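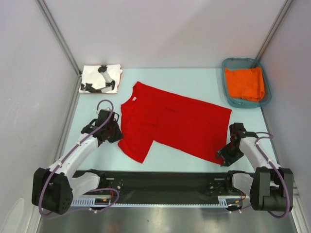 August 26, 2022

Home late and my feet are killing me, but I want to get this down before it goes fuzzy. Open day at Canpolat, out past the Cidville ring road. Aarti Srivastava got me a ticket (they only let in 200) and then made me get up at six for it!

Most of the morning was a big hall with conveyors and a man shouting over them. Fine if you like parcels. I had a sausage roll and lost Aarti for 40 minutes.

The bit I loved was the laundry demonstration, right at the back, two robot arms in a little box folding clothes. I got a place at the front and stayed put. There was a red t-shirt lying skew-whiff on the pale blue table, one side tucked under itself, and a gripper at each end of it, one up by the collar and one down by the hem. I've never cared so much about a t-shirt. A white one was already folded in the corner with a robot arm printed on it, or I took it for a t-shirt anyway - Aarti says it could have been anything. She wants that teal basket with the orange towel in it for her bathroom.

I asked the young woman from Stastano how long it takes to learn a fold and she said they were on try number 1572 with shirts, and that sleeves are the trouble. Sleeves are my trouble too! She laughed, quite kindly. The arms both sit on a rail with a toothed strip at the front, like the rack railway we went on in April, and the purple cables loop up over the top of them. I kept worrying they'd snag.

A boy next to me asked if it could do socks. Not yet.

We skipped the talk by the Malum people, which was all slides, and had chips in the car instead. Aarti thinks she'll apply for the evening course. I might go along if it isn't too much maths.

Must ring Mum tomorrow. Pile of ironing on the chair, still there.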